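Yimer Hall, basketball court and scorer area
Pre-game safety checklist, with comments
Checked in March, 2 hours before the doors open

Seats allowed: 400. Seats put out: 400. OK
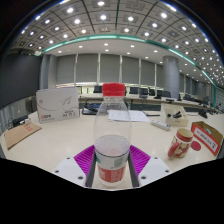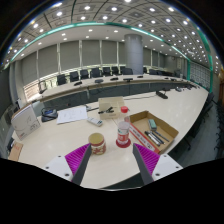 Floor of the court: dry and swept, OK. I walked both sidelines slowly and found no loose board. Drinks stay off the scorer table during play, also when they have a screw cap like the red one on the clear bottle - a spill can run to the floor very fast.

Hoops: padding is tight on both posts. Left rim has a small play, please look at it again before the next game.

Bleachers: row 147 on the old plan does not exist, the plan must be corrected.

Exits: both open from inside. The Nivance banner hangs too low over the east door - NOT OK, to be moved up.

First aid box: complete, only the cold packs are few.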